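Home Our Work Get Involved News Contact

Call for participants: the Starkbridge Kitchen Table Archive

Do you still have your grandmother's recipe cards, or a drawer of rent books, or perhaps a bundle of letters that somebody tied up with string before you were born? We would dearly love to hear from you. The Starkbridge Kitchen Table Archive is looking for 30 households to take part in our next round of collecting, which begins in April and runs through to the end of the summer, and we hope that some of them will be people who have never thought of their family papers as history at all.

We started in a borrowed room above the old Braro biscuit works, and a good many of the first things brought to us had to do with the factory: wage slips, outing photographs, a songbook from the works choir. Since then the collection has grown to 3,000 items, and it has wandered happily off into allotments, chapel teas, dance halls and the long winter when the Golturar road was closed and everybody on the hill baked their own bread.

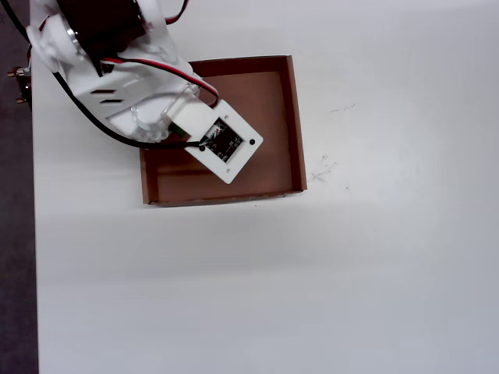 Taking part is a gentle business and you can go at your own pace. You would come to us for 2 visits, each lasting a morning, and bring along whatever you would like to share – it might be one postcard or it might be a whole suitcase. We will sit down with you, look through it together and write down what you can tell us about each piece, including the things you are not quite sure of. Please don't go out and buy special boxes for the journey. An open cardboard tray like the brown one on our white table does very nicely for small papers, and a clean pillowcase is fine for albums. Everything is copied and goes home with you afterwards, unless you would rather we kept it.

You needn't have been born in Starkbridge. We are especially keen to hear from families who moved here for work, from anyone who lived in the Arnaud cottages before they were altered, and from younger people who have inherited papers and don't know what to make of them. Papers in any language are welcome, and so are ones with jam on.

We can pay bus fares and offer each household a £10 voucher as a thank you, and there will be tea and something to eat at every visit. The building has a ramp and a lift, and if getting out is difficult we are very glad to come to you.

To put your name down, write to us or ring the office any weekday before noon, telling us a little about what you have and which mornings suit you. If you would sooner just drop in for a chat first, please do, the kettle is usually on.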